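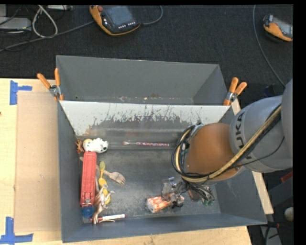 Greifarm über der vorderen Kiste, Arbeitsplatz im Labor von Ternitero

Über uns | Unternehmen & Haltung

Drucken | Per E-Mail weiterempfehlen

Wer wir sind und was wir nicht versprechen

Ternitero sammelt Greifbeispiele. Wir bauen keine Roboter, wir verkaufen keine Software, und wir haben auch keine Künstliche Intelligenz, die Ihr Lager ab nächstem Quartal allein betreibt. Wer das sucht, findet auf jeder Messe drei Hallen voll davon. Wir liefern das Material, aus dem solche Systeme lernen sollen. Ob sie daraus etwas lernen, hängt von mehr ab als von uns, und wir sind in dieser Frage vorsichtiger als die meisten unserer Kunden.

Gegründet wurde die Firma von Ruairi MacBrayne, der vorher lange Anlagen in Betrieb genommen hat und dabei zu oft erlebt hat, wie eine Vorführung glänzte und die Maschine beim Kunden danach an einer zerdrückten Schachtel scheiterte. Sein Misstrauen gegen Vorführungen ist geblieben. Auf dieser Seite gibt es deshalb kein Werbevideo.

Wie wir arbeiten

Zwei graue Kisten hintereinander, ein Arm von KUKA, ein Greifer, eine Handvoll Kram. Viel mehr gehört zu einem Arbeitsplatz nicht. In der vorderen Kiste liegt, was sich schlecht greifen lässt: Spielzeugtiere mit dünnen Beinen, ein rotes Etui, Holzbesteck, ein blauer Deckel. Klemmen sitzen an den Kistenrändern, blaues Klebeband dient uns als Markierung auf der Arbeitsfläche. Elegant sieht das nicht aus, und die Kisten tragen ihre Kratzer offen zur Schau.

Unsere Objektsammlung umfasst 116 Gegenstände. Das klingt nach viel und ist wenig. Ein gewöhnlicher Haushalt hat ein Vielfaches davon in einer einzigen Küchenschublade und im Schrank darüber. Wenn jemand behauptet, ein mit unseren Daten trainiertes Modell könne nun »alles« greifen, bitten wir darum, unseren Namen in diesem Satz wegzulassen.

Aufgezeichnet wird jeder Versuch, auch der misslungene. Das war anfangs mit Auftraggebern schwer durchzusetzen. Man wollte saubere Griffe sehen und bezahlte ungern für einen Arm, der ins Leere fasst. Im Projekt Latik haben wir einmal nachgezählt: Von hundert Versuchen gelangen 31. Wir haben die übrigen mitgeliefert, mit Vermerk, und der Auftraggeber war zunächst verärgert. Ein Datensatz, in dem alles gelingt, sagt über eine volle Kiste allerdings sehr wenig aus.

Was wir über Zahlen denken

In unserer Branche wird gern mit Erfolgsquoten geworben. Auch wir könnten eine nennen. Bei Gunn, unserem zweiten größeren Vorhaben, kam das Modell des Kunden im Test auf fast 88 Prozent. Dieselben Gegenstände, dasselbe Licht, derselbe Kistentyp wie beim Sammeln. Was mit einer anderen Kiste passiert wäre, steht nicht im Bericht, weil es niemand geprüft hat. Wir haben das damals angemerkt und merken es hier noch einmal an.

Wer unsere Daten kauft, bekommt ein Blatt dazu, auf dem die Lücken stehen. Durchsichtiges haben wir bislang zu selten aufgenommen, Weiches ebenfalls. Sehr schwere Teile fehlen ganz. Das Blatt ist länger als unser Prospekt.

Standort und Team

Wir sitzen in Alham, in einem früheren Lagerraum mit Teppichboden, den wir uns für ein Labor so nicht ausgesucht hätten. Die Schichten beginnen um 7.30 Uhr. Wer bei uns anfängt, räumt erst einmal Kisten ein und aus und lernt, wie man Gegenstände unordentlich hinlegt. Das ist schwieriger, als es klingt. Menschen sortieren unwillkürlich, schieben das Rote zum Roten und drehen Griffe nach vorn, und ein Modell, das solche Ordnung gelernt hat, verlässt sich darauf.

Studierende nehmen wir für Praktika ab 2 Monaten, gern ab Juni. Vorkenntnisse in Robotik sind nützlich, Geduld ist nützlicher. Schreiben Sie uns bitte, an welcher Stelle Sie unserem Vorgehen nicht trauen. Solche Bewerbungen lesen wir zuerst.

Drucken | Per E-Mail weiterempfehlen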